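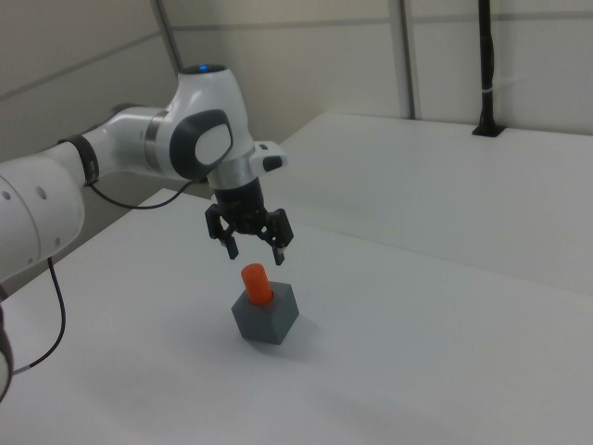
Home Projects Clubs Contact

Dario Zanetti leads the robotics club at Plukthorpe, where seven pupils now prepare for the Druvmont contest. "We began in March with one task only," he told me. "Take the orange cylinder out of the grey block — and put it back."

The contest allows 25 tries. "The young ones want to go fast," he said. "I ask them to write down each try first."

Comments

Akpalu: My daughter talks of nothing else!

Vitico: Which age can join, please?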